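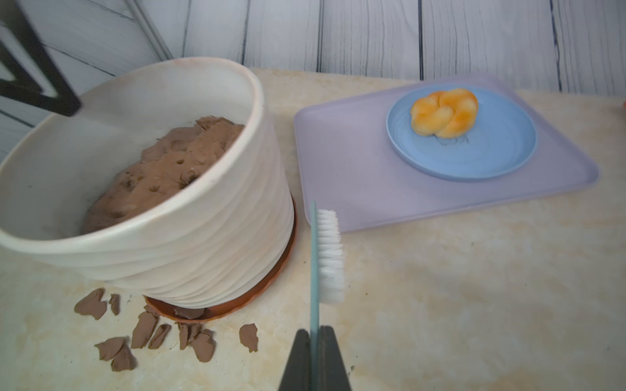
Section 4. Brush sweeping around food: house rules and set-up

I'm Rania Mansour, and I wrote most of the Grarkmont counter guide, so if a step in this section annoys you, you know who to grumble at. Sections 1 to 3 got your arm bolted down, powered and calibrated. Now we get to the messy jobs, meaning a small brush, crumbly stuff on a counter, and something on the same counter that you'd rather keep clean.

My practice setup is a ribbed white planter on a terracotta-orange saucer, with chunks of brown clay in front of it and one more down in the saucer against the pot. There's a knotted bread roll on a light-blue plate, and the plate sits on a lavender tray to the right. The tool is a toothbrush. You can swap in your own things, but keep the idea the same: dirt on one side, food on the other, and a tray that marks where the food side begins.

4.1 Before you switch anything on

1. Read the stop rules in 4.4 first. Yes, before the rest. I'll wait.

2. Find your stop button and press it once with the arm idle. The status light should go red and the arm should refuse to jog. If it jogs, don't carry on with this section – go back to 2.6 and check the wiring.

3. Set the speed cap to 65 millimeters per second. The factory cap is 250, and that's fine for carrying an empty cup across an open counter, but a brush full of grit will flick things a surprisingly long way at that speed. (I have found bits in a sugar bowl. I'm still not over it.)

4. Keep everybody's hands outside the reach circle you taped down in section 1. The speed cap makes a bump gentler. It doesn't give you permission to lean in and straighten a plate while the arm is live.

Caution: The cap resets to the factory value after a power cut. Check it every time you start up, even if you only stopped for lunch.

4.2 Setting up the two sides

5. Put the dirty item down first and the food last. If you do it the other way round, you'll be carrying a pot over your lunch.

6. Set the tray down on the food side. It can sit at an angle, since the Trostico software lets you draw a keep-out box with any corners you like. Draw the box around the whole tray and not just the plate. Then add a 12 millimeter margin on every side.

7. Give the box a height as well. I forget this one constantly! A box with no height only protects the countertop, and the arm will happily swing a dirty brush right over the top of a roll. Type 278 in the height field, which on our standard mount puts the top of the box well above anything you'd serve on a plate.

8. Draw a second, smaller box around the pot and its saucer and set it to "contact not allowed." Leave the margin at zero for now. Scalloped saucers are a nuisance here because the edge goes in and out, so trace the outermost points and don't bother following the curves.

Note: Anything sitting inside the saucer is now inside the box too, and the arm will leave it alone. That's what we want. Take those pieces out by hand once the arm is stopped.

4.3 Loading the brush

9. Jog the gripper to the load position and open it. Hold the brush by the bristle end (clean hands, please) and offer the handle up between the fingers.

10. Close on the handle using the "thin tool" grip. Handles are slim and often a bit slick, so give it a little tug. If it slides, open up and go again. Please don't just crank up the force, or you'll end up with two half-brushes.

11. Check which way the bristles face. The software has no idea. It knows where the fingers are and that's the lot, so you need to tell it on the Tool page: left, right, toward the robot or away from it. If your bristles face the tray, enter that side, and have a think about your sweep direction before you run anything.

12. Always sweep away from the food. With the food on the right, your strokes go right to left, and the brush lifts before it travels back. On the Stroke page that's called "one way, lift on return." The back-and-forth option is quicker and I know you'll be tempted, but it throws grit both ways.

13. Do one dry run with the brush held high and your finger on the stop button. Watch the return path more closely than the sweep itself. Most of the trouble I've had was on the way back.

Caution: A brush that has touched soil or clay is a dirty tool for good. Mark the handle and store it in the Nasution tool rack on the bottom row, bristles down. Never load it for a food job, however well you think you've washed it.

4.4 Stop rules

Press stop, and don't feel silly about it, if:

- the brush turns or tilts in the fingers
- the pot rocks or the saucer shifts
- a piece of anything lands on the tray
- somebody reaches in, even for a second
- you lose track of what the arm is supposed to be doing next

After a stop, go back to step 11. The grip may have slipped a touch and the bristle direction might no longer match what you entered.

If something did land on the tray, the food goes in the bin and the tray gets washed – no picking bits off. I'm strict about this one with visitors and with myself.

4.5 Bigger pieces

Brushes are for crumbs. A chunk that's taller than the bristles tends to tip and roll, and a flat one can pin the bristles underneath and yank the handle sideways. Lift the big ones off by hand with the arm stopped, or switch to the Plastetti scoop (section 6) and clear them in a separate pass. Where one piece is lying on top of another, treat the pair as a big piece even if each is thin.

Next up is 4.6, cleaning the fingers, for which you'll want a damp cloth and the short hex key.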